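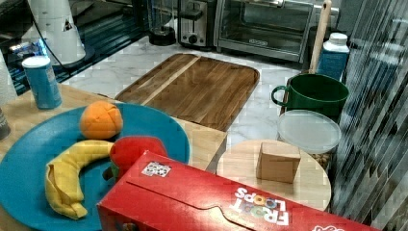 Arm stalls picking soft items off a plate, fine with boxes

Asked by Bheki Masilela in Home and Shop Builds

Five-axis arm, two-finger gripper, overhead camera, all hobby parts on a kitchen table. Task is to move plush fruit from a round blue plate to a cutting board. The small cardboard box on the round wooden board gets picked every time. The banana fails more than half the time. The fingers close, the current limit trips, the controller reports a grasp, and the arm lifts with nothing in it. The orange is better but not good. Supply is 2000 mA on the gripper rail. Closing speed is 20 in the Kollow config, whatever unit that is. I have tried 100 and it was worse. Is this a sensing problem or a calibration problem?

Answer by Karabo Potgieter (accepted)

Calibration first. If the fingertips touch the plate before they reach the fruit, they load up against the rim or the bottom and the current trips exactly as it would on an object. The box is tall enough to hide a height error. A banana lying on its side is not.

Measure the gap between fingertip and plate at the commanded grasp height, in the center and near the rim. Mine was off by 4 mm at full reach because of sag in the shoulder joint. I put an offset table in the config with one entry per reach band.

After that, stop using current alone as the grasp test. Compare the final finger opening with the fully closed value. If the two match, the gripper is empty, whatever the current did. Speed 20 is fine, leave it.

Answer by Jaime Frade

Swap the fingertips. I glued strips of silicone baking mat to mine and have not had a drop since June.

Answer by Rutilio Quezada

Check the camera too. A cereal box lying in front of the plate hides the lower part of whatever is behind it, and the detector then puts the center of the object too high. I would clear the foreground and run it again before changing any hardware. Also watch for glare off dark shiny panels. My depth camera returned garbage there until I masked that side.

Comment by Bheki Masilela: Height was off by 3 mm at the rim. Offset table added, banana now mostly works. Have not done the finger opening check yet.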